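Skip to comments

This site uses cookies to remember whether you've closed this notice. OK | More

Print this post | E-mail this post

Posted April 2019

So the kitchen counter job has a number now, and the number is 1000. That's how many good examples we want of the arm dealing with a cutting board before anyone tries training on them. As of last night we're at 457. I was pretty chuffed until I worked out what was left, and then I went and had a biscuit.

If you're new, I do the collecting for a project called Wumel, out of a little office in Stelldale. My part is the unglamorous bit. I drive the arm by hand through the same chore over and over, and every go gets saved so the learning system has something to copy. Each go is an episode. Most of mine are short and a fair few go in the bin (I bumped things a lot in the first week, and I hesitate, and if I hesitate the model learns to hesitate too!).

What's slowed me down is the mess. We started on a bare counter and got 80 lovely clean episodes, and they taught it very little, as it fell to bits the moment we put a kettle next to the board. So now it's proper clutter. Tea, tins, snacks, toaster, whatever people keep out. I shift the board to a new angle between episodes and move a few of the small things as well, and I try not to be tidy about it, which is harder than it sounds. My hands want to put the board back square every single time.

Dark wood was a bit of a worry, too. The pale strip on this board has been a gift, because I can tell at a glance which way it's lying. Whether the model cares about the strip is another matter, and I'd like a plain board in the mix by June to find out.

Still arguing with Dekadness, our labelling program, which lost 2 episodes on me. The Barreto script that's meant to catch that sort of thing didn't. I keep a paper notebook now.

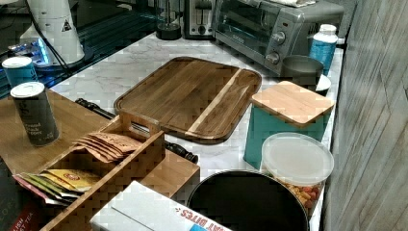
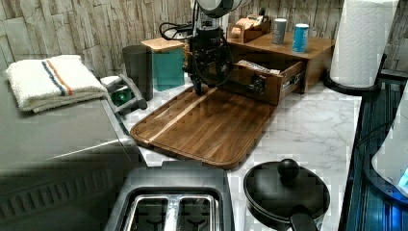 The striped board on the counter, at an angle in both. The arm's in the second one.

Comments

kettleandtoast wrote:
Is that a whole caddy of tea in the first photo? I approve of your clutter.

mapleguy wrote:
We had the same trouble with bare tables. Do you change the lighting as well, or only the objects? Ours got very attached to mornings.

Reply from the author:
Only objects so far. Lighting's on the list, after the plain board.

soldersniff wrote:
Keep the binned ones! You'll want them later.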